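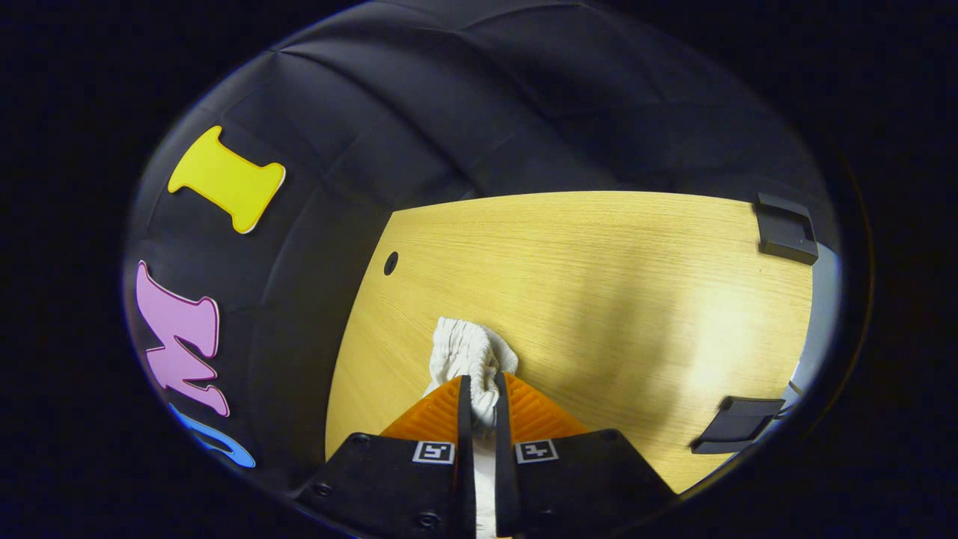
Does Sater need a calibrated camera before I can plan grasps on cloth?

Calibrate the lens first, then plan. Sater will load an uncalibrated stream and let you scrub through it, but the grasp planner stays grayed out until there's a lens file. For very wide lenses pick the fisheye model in the calibration panel. The standard one bends everything near the rim.

Sater 3 - grasp planning and replay for soft items

From Morkum. Runs on your own machine, no cloud account.

What it does

Takes wrist-view video, finds the jaws from their square markers, works out the opening, finds the soft thing between or in front of the fingers, proposes a grasp. You accept it, nudge it or throw it out. Accepted grasps go to the controller as a plain waypoint list.

Cloth is the main use. Socks, towels, shirts, rags, bags. Rigid parts work too but there are cheaper tools for that and we'll say so on the phone.

What's in the package

Sater Plan. The planner and viewer.
Sater Replay. Steps through a recorded session with the jaw opening plotted underneath. Export to CSV.
Zulthorpe. Our segmentation model for fabric. Ships with the license, no seperate download.
Command line tools for batch jobs. Same settings file as the desktop app.
Driver kit with 4 ready-made controller adapters, plus a template for writing your own.

Markers

One per jaw, both different, flat, with the white border left on. Trim the border and detection gets flaky. Print matte. If one marker is hidden for a bit Sater holds the last good opening and turns the trace orange in Replay. Both hidden, the trace stops. It does not guess.

Marker IDs go in the settings file under jaws. Left and right are as seen from the camera. This catches people every time, check it before you record a whole afternoon.

White cloth on pale surfaces

Works, with some care. Zulthorpe uses folds and shadow edges as well as color, so flat even lighting from straight above is the worst case. Light from one side helps. Turn exposure lock on. If the mask leaks into the table drop the edge threshold one step and rerun on a single clip before doing the batch.

Bright shapes in the background are ok. Set a work area polygon and anything outside it is ignored, by the segmenter and by the planner.

Soft fingers

Flexible fingers bend under load, so jaw opening and fingertip gap are two different numbers. Sater keeps both. There's a short setup for it: close on nothing, close on the test block, save. Takes one person and a clear spot on the table. Redo it when you change fingers. Ribbed fingers are fine, choose "textured" in the finger profile or the segmenter may take the ribs for fabric.

Requirements

Linux, 64-bit. 20 GB free disk.
A graphics card for live planning. Replay and batch run without one, slower.
Any camera that shows up as a standard video device.
Windows: Replay only for now. Plan is comming in October.

New in this release

Work area polygon can be drawn with the mouse. Finally
Two-marker detection holds up better close to the lens
Crăciun file import (old format, read only)
Fixed the crash on empty clips
Undo works in the waypoint editor

Price

Single seat $516, one payment, updates for the 3.x line included. Teaching labs, write to us first, there's a different rate. No subscription.

Upgrading from 2: settings files carry over, lens files do not. You'll need to recalibrate. Sorry about that, the old format had no room for the fisheye terms.

Support

Email goes to Sieglinde Harms for licensing and orders, Virgil Avram for anything with drivers or markers. Send the log and one short clip, clips are more use than screenshots. Log is in the session folder, called last.log.

Trial version is the full program with waypoint export turned off. Same installer, add the key later.

Page updated Sunday, March 2, 2025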